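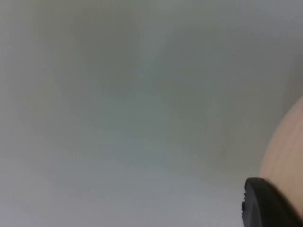 ## 3. Living With the Kit

I'll keep the spec-sheet talk short, as most of it went into the last section. What I want to get down now is how the Drokau tabletop kit behaves once it's bolted in and you have to get work out of it, which is where my opinion of it changed a couple of times.

We bought ours from Hillico in May, through the normal shop, at the normal price, with the normal wait. It's the single-arm version with the two-finger gripper and the wrist camera. I set it up at our Flandstead bench myself. I'm a fairly ordinary user (I can wire a connector, I can read a log file, I get grumpy with license dialogs) and I think that makes me close to the person Hillico is selling to. The install guide is good up to the part where you plug in the wrist, and then it goes vague right when you'd like a drawing. I ended up on the support line twice. Both calls were friendly and one of them was useful!

### 3.1 The task

I picked bowls for the main trial. There are plenty of published results on blocks and bottles, and those are fine, but a wide bowl has a thin rim and a curved wall, and it's bigger than anything the fingers can close around. You have to go for the edge. One finger goes inside, one stays outside, and if the approach is even a little off the whole bowl scoots away from you across the table. The second item on the bench is a small brown dish with dark contents in it, and the rule for that one is simple: leave it alone. It stays put while the arm works on the big bowl, and any contact with it spoils the attempt.

Each attempt was started by hand from the same pendant menu, and I scored it on the spot. A good grasp meant the bowl came up level and went back down without my help. I gave no half credit. I thought about half credit for a long time and decided I'd only use it to be nice to the robot.

We logged 345 attempts over the trial, and I threw away 7 of them for reasons that had to do with me (wrong program loaded, mostly). The rest are in the supplementary table, failures included, with whatever note I typed at the time. Some of those notes are a bit short-tempered and I've left them as they were. 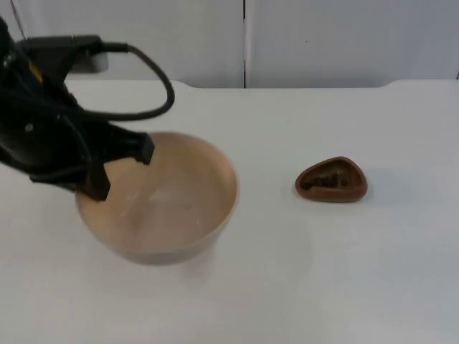 Does the kit need a separate force sensor to handle thin rims?

For light bowls the built-in current limit on the fingers was enough in our trial, though I had to set it well below the factory value, and anyone working with heavier dishes should budget for the add-on sensor.

That factory value is my first real complaint. Out of the box the fingers close like they're holding a hammer. There's a slider in the software for it, three menus down, with a label that just says "Level," and no units anywhere. I wrote to Hillico asking what the numbers mean and got a nice reply saying that customers usually find a setting they like. Fair enough, and I did find one, but I can't report it in newtons and neither can anybody who wants to repeat this. Please, just print the units.

### 3.2 Approach and clearance

The approach planner is the best part of the product, and I say that as someone who expected to replace it in the first week. You mark a rim point on the touchscreen, you tell it which finger goes inside, and it works out a slanted path that keeps the arm body away from anything else you've marked as off limits. With the small dish marked, it never once tried to take the short way over it. The path it likes is slow and comes in from the side, and on Friday afternoons I sometimes wished it would hurry up, but slow is a fair price for keeping the dish where it was.

What the planner doesn't know about is the cable. The kit models the arm and the gripper and treats everything that hangs off them as thin air. Our thick wrist cable leaves the connector housing, bends around in a loop and ends at the front of the gripper, and when the wrist turns, so does the loop. Over an open table that's no trouble at all. Put a tall cup next to the bowl and I'd worry. The Perić kit we tried before this one ran its cable inside the forearm, and I hadn't appreciated how relaxing that was until I gave it up. (The Perić had plenty of other problems, see Section 6.)

**Figure 3.** Gripper at the rim of the large bowl, right finger inside or against the left side of it. The small brown dish sits clear of the work to the right.

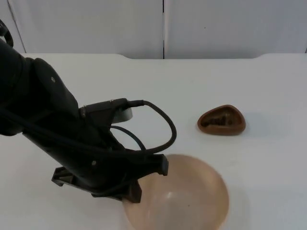 Going back to clearance for a minute, the other thing worth knowing is how much of the bowl the gripper hides once it gets in close. From a fixed camera beside the table, the finger and the bracket cover a good part of the rim at the very moment you'd like to see it. The wrist camera is supposed to make up for that, and it half does. It gets in very near, but it won't focus at short range, so a pale surface turns into soft fog and you're left judging the contact from shading. I tried training the grasp check on the wrist view alone and gave up after a few evenings. With both views together it settled down nicely, and that's the setup I'd tell a colleague to start with.

### 3.3 Would I buy it again?

I would, for a bench like ours, with a table that's mostly clear and somebody nearby who doesn't mind poking at menus. Nearly all of the frustration came early, and once the grip level was down and both cameras were in use I could leave the pendant alone between starts. I wouldn't buy it for a crowded counter, and I wouldn't buy it if I had to report contact forces to a reviewer.

Two smaller things for the list. The emergency stop is in a sensible place and resets with one twist, which I liked a lot. The software forgets your off-limits marks every time it restarts, and I've asked for that to be fixed. Until it is, check the marks before the first run of the day. I keep mine written on a card next to the pendant.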